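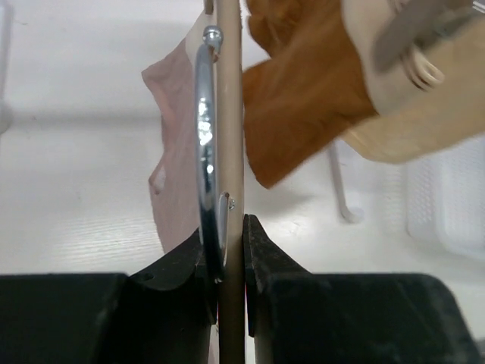 Pleketti Home Help
Ticket 135
Product: Erari coat stand, tan pole, chrome hooks
Opened by: Renata Echeverría
Opened: 7 February 2020
Subject: Stand turns when I take a coat off, and one hook clicks
Status: Closed

Renata Echeverría wrote:

Hello! I hope this is the right form, the other one kept asking me for a sofa.

I've got your Erari coat stand in the tan with the shiny hooks and I do like it, I'll say that first, it looks lovely in the hall. But it's started doing two annoying things and I can't tell if they're the same annoying thing. Number one, when I lift a coat off, the whole pole turns a little bit with it, maybe the width of my thumb, and then sort of stays there. By the end of the day the hooks are all facing somewhere different from where they were at breakfast. Number two, one of the hooks clicks. It's the one I use most (of course). If I hang something heavy on it there's a small click, and another when I take the thing off again.

I've had it 18 days. I put it together myself with the little bent key that came in the bag. Nothing left over at the end, I checked, because my daughter asked me three times. It's got normal stuff on it, scarves, a tan suede jacket, my pink thing. No children swinging on it that I know of.

Is it safe to keep using? And what do I tighten?

Renata

Dionysis Lambrakis (Pleketti Home Help) wrote:

Hi Renata, thanks for getting in touch, and sorry the Erari is being a nuisance. I'm glad you like it otherwise! I have the same one by my back door, so I can at least picture what you're on about.

My hunch is that you've got two separate things going on, but let's find out before I send you parts you don't need. Could you try these for me, in this order?

Take everything off the stand. Yes, the scarves as well, sorry.

Hold the pole at chest height with one hand and put your foot on the base. Try to turn the pole gently, clockwise first and then back the other way. Tell me which way it moves and whether it moves freely or feels stiff.

Then go to the hook that clicks. It's held on at the top and again lower down where it curls back in to the pole. Put a finger on each fixing in turn and wiggle the hook with your other hand. You should be able to feel which one is moving.

Please don't tighten anything yet. It's fine to use for light things in the meantime, but I'd keep heavy coats off it until we've sorted the turning.

Dionysis

Renata Echeverría wrote:

Right, I've done my homework.

Everything is off and living on the banister. The pole turns anticlockwise (looking down at it from above, is that how you mean?) quite easily, and clockwise it goes a bit and then stops hard. So I'm guessing it's been unscrewing itself every time I grab my jacket on the way out? I'm left handed if that matters. I always sort of swing things off to the left.

The hook: the top one is solid. The bottom one moves. Only a hair, but I can feel it under my finger and that's where the click is. I'd have sworn it was the top.

I also went round all the others while I was there. They're fine, no wobble in any of them.

One more thing, the floor in our hall is very smooth, white with a wood grain to it, and the stand does slide a bit if you knock it with the hoover. I don't know if that's relevant. I'm just telling you everything, like at the doctor's.

Renata

Dionysis Lambrakis wrote:

Perfect, that's exactly what I needed, and yes, clockwise from above is how I meant it.

So the pole is backing out of the base. There's a long bolt that comes up through the underside of the base into the bottom of the pole, and a toothed washer that sits between the two and bites so they can't turn against each other. If the washer is missing, or it's gone in upside down, the pole will hold for a couple of weeks and then start creeping round. Being left handed could well speed it up! I've never had that come up before, but it makes sense.

To check: lay the stand on its side on a blanket or an old towel (the chrome marks easily and I'd hate you to scratch it on my account). Undo the bolt underneath with the bent key. Pull the pole straight out. The washer should be on the bolt with the teeth pointing up, towards the pole. Let me know what you find.

Leave the hook for now, we'll do it after.

Dionysis

Renata Echeverría wrote:

Well. There is a washer. It is completely smooth on both sides. No teeth at all, I ran my nail round it and then got my glasses and looked again. It looks like an ordinary washer out of a jar.

I had another look in the bag the bits came in (I keep bags, I'm that person) and there's nothing else in it except the spare felt pads and the paper.

The paper, by the way, shows a washer as a plain ring with no teeth, so I don't feel too bad! You might want to pass that on to whoever draws them.

Shall I put it back together or leave it in bits? At the moment it's lying across the hall in a towel like a patient.

Renata

Dionysis Lambrakis wrote:

Ah, then that's our mistake and I'm sorry. I've asked Loukia Tzanetos in the parts room and she tells me a tray of plain washers got mixed in with the toothed ones back in October, so there'll be other stands out there doing the same little dance as yours. I've sent the drawing comment to her too.

I'm posting you:
a toothed washer, and a second one in case the first goes under the fridge
one hook fixing
5 rubber feet pads, for the sliding

You can put it back together loosely and use it for scarves until they come. The parcel goes out tomorrow with Parsa, so it should come through the letterbox and you needn't wait in.

Dionysis

Renata Echeverría wrote:

Parcel's here, thank you, very quick!

The washer's done. I put the towel down, teeth up, bolt through, key, and then gave it a good firm turn at the end until it wouldn't go any more. What a difference. I've stood on the base and tried to twist the pole and it doesn't budge either way. Hung the suede jacket on it and snatched it off to the left about as rudely as I could. Nothing!

Rubber pads are on as well. They were a bit fiddly, the felt ones didn't want to come off and left some fluff behind, so I rubbed the glue away with cooking oil and then washing up liquid. I'm putting that here in case it's useful to anybody else with the same pads.

The hook isn't so good. I took out the lower fixing, put in the new one, and it still clicks. Quieter than before but it's there. Did I do it wrong?

Renata

Dionysis Lambrakis wrote:

Hooray for the washer! And thank you for the cooking oil, I've added it to our notes.

On the hook, I don't think you've done anything wrong. I should have said to loosen the top one as well. If the top is fully tight when you do the bottom, the hook is being held a tiny bit off its seat and the lower end can't pull in flat, so it springs in and out when there's weight on it. Try it this way:

Loosen the top fixing by a couple of turns. Leave it in.
Take the lower one out and put it back in by hand until it just catches.
Press the hook flat to the pole with your palm.
Tighten the lower one first, then the top, a bit at a time and swapping between them.

Stop when they feel snug. They don't need to be as tight as the base bolt.

I'm off until Tuesday, but Aliki Christodoulou is looking after my tickets and she can read all of this.

Dionysis

Aliki Christodoulou (Pleketti Home Help) wrote:

Hi Renata, Aliki here, just checking in. Did the hook settle down? If it's still clicking I can send a whole new hook and we'll stop fiddling with that one.

Renata Echeverría wrote:

Hello Aliki, sorry, we had people staying and the stand was buried under everybody's coats, so it had a proper test!

The hook is silent. I did it exactly as Dionysis said, swapping between the top and bottom. I could see the lower end go in snug as I tightened it, and I've loaded it and unloaded it all weekend and not one click. The pole is still facing the way I left it too, I put a bit of masking tape on the base to check.

One small question and then I'll leave you in peace. My neighbour has seen mine and wants one, but with the hooks further down for her little boy. Can they be moved, or would that mean drilling?

Renata

Aliki Christodoulou wrote:

That's great news about the hook! I've marked both faults as fixed.

For your neighbour, I wouldn't drill the Erari, it would end the guarantee and the pole wasn't made for extra holes. We do a shorter one called the Zurkalitz with the same hooks set lower. If she writes in through the ordinary form (not the sofa one, I've reported that!) and mentions ticket 135, I'll make sure hers has the right washer in the bag before it leaves.

Hang on to the spare washer and the key. I'll close this now, but if the pole starts turning again just reply here and it'll open back up.

Aliki

Renata Echeverría wrote:

Will do. Key and washer are in the drawer with the batteries. Please say thank you to Dionysis for me when he's back.

Ticket closed by Aliki Christodoulou. Cause: plain washer supplied in place of toothed washer; lower hook fixing not seated. Parts sent: washer x2, hook fixing x1, rubber pads x5.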